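Questions that keep coming in about decorated tins, the clear packets they get stored with, and the tables people sort them on. Answers last changed 29 Nov 2021. Most of them are less cheerful than the ones you'll find on a seller's page, and I make no promise that you'll like them.
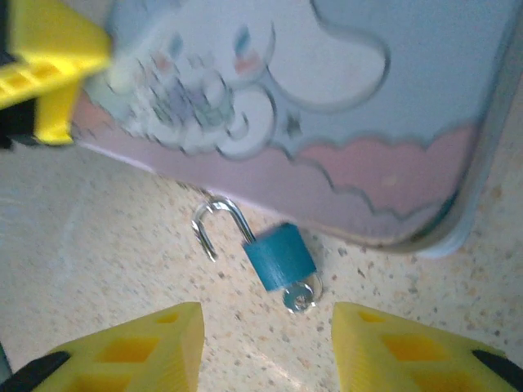

**Marta Tymoshchuk**

## Tins

### Is my cartoon tin worth anything?

Probably what you paid for it, or less. Printed tins with puppies, clouds and pastel skies are made in very large numbers, and the word "collectable" on a listing costs the seller nothing to type. I've seen a tin offered at 25 pounds in Ladbridge while the same one sat two stalls along for 3. Neither had sold by closing time.

If you like it, keep your buttons in it. That's a perfectly good use for a tin.

### The seller says it's "mint". What should I ask?

Ask for a picture of the rim and one of the inside corners. Sellers love to show the lid from above in soft light, where almost any tin looks fine. Rubbing shows first on the edges and the rounded corners, and pale printing hides a shallow dent remarkably well until you tilt it.

Ask if the lid comes off and goes back on without being forced. You'd be surprised how many people have to go and check.

### Are tins airtight?

Some are. Most gift tins are not, whatever the sticker says. A lid that's pleasantly stiff to lift is only stiff to lift. I kept tea in one from March onwards and by summer it tasted of cupboard.

For biscuits you plan to eat this week, use the tin. Anything longer wants an inner bag with a proper closure.

### Can I wash one?

Wipe it with a damp cloth and dry it straight away, including under the rolled edge. I wouldn't put a printed tin in a dishwasher and I don't believe the people who say theirs has been through "hundreds of times".

### What about the wax polish everyone recommends?

Everyone being Sornitz, who sell it, and the people they send it to. Their leaflet says 97 per cent of users saw a brighter finish. It doesn't say how many users, or what they were comparing it with. I tried it on half of an old shortbread lid, and after buffing the other half with a dry duster I couldn't tell you which side had cost me money.

It did smell nice.

### How do I get an old price label off?

Slowly. Warm it with a hairdryer on the low setting, lift a corner with a fingernail and pull flat along the surface. Leftover glue comes away with a drop of cooking oil on cotton wool. Keep nail varnish remover well away, and be suspicious of any "gentle" label spray until you've tried it on the base.

## Packets and packaging

### Should I leave things in their original clear packet?

This one starts arguments. The usual advice is that you must never, ever open anything. My own view is that a packet is there to get an object from a factory to a shelf, and once it has done that you may do as you please.

There is a fair case for keeping the packet if it has printing on it you'll want later, such as a size or a refill number. Open it neatly at one end and it will still hold the thing. Adom Antwi disagrees with me and wrote in at length to say so: he keeps everything sealed and says he sleeps better for it. I can't argue with that part.

### Does clear plastic go yellow?

Some does. Which kind, and how fast, depends on what it's made of and how much daylight it gets, and the packet rarely tells you. "Archival" is a word I'd want explained before paying extra for it. The Terusholm sleeves sold under that name come in packs of 100 with no material given anywhere on the wrapper. They may be excellent. I have no means of knowing and neither does the shop.

A drawer costs nothing and keeps the sun off.

### Is there a tidy way to open a sealed packet?

Two hands, on a flat surface. Hold a lower corner still with one hand and work along the top with the other. Scissors beat pulling, every time - when a stubborn seal gives, it gives all at once and whatever was inside goes under the cooker.
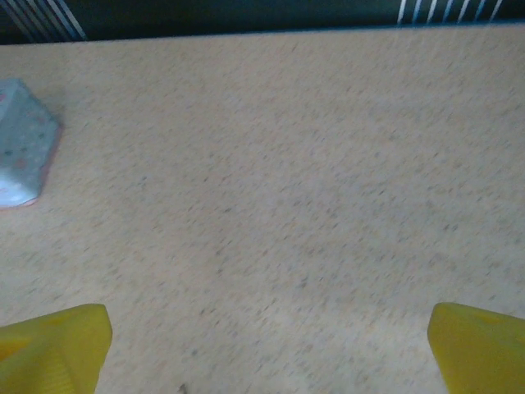
Small round things are the worst for this. Lay a tea towel down first if you're opening anything that could roll, and have the tin it's going into already open beside you.

## Where to sort

### Do I need a special sorting mat?

No. You need a table with enough room to put things down without stacking them. The mats are pleasant to work on and some people with sore wrists tell me they help, which I'm willing to believe. I'm less willing to believe they "speed up sorting", as one advert had it.

### What colour of surface is best?

A plain one, if you can choose. Speckled tops are lovely for hiding crumbs and equally good at hiding a small screw, a bead or the back of an earring. If your table is beige with flecks in it, put a sheet of dark paper down for anything smaller than a pea.

### How should I light it?

From the side. Overhead light flattens everything, and on a clear packet it bounces straight back at you so you can't read what's printed there. Tilt the packet away from the lamp before you decide the lettering has worn off.
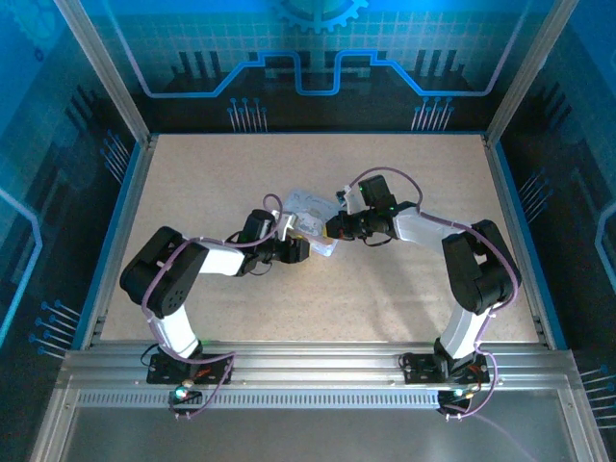
A cheap desk lamp does this as well as the "daylight" ones, as far as I can see. I've used both for an evening's sorting and made the same number of mistakes.

### How should I arrange it once it's sorted?

Like with like, heaviest at the bottom, and one label on the side you'll see. Systems with colour codes look marvellous for nearly 3 weeks.

### Where can I take tins I don't want?

The exchange table at the Rosenthal Road hall in Ladbridge takes clean ones with lids. Rusty tins can usually go in metal recycling, but check what your own council says. Please don't post them to me.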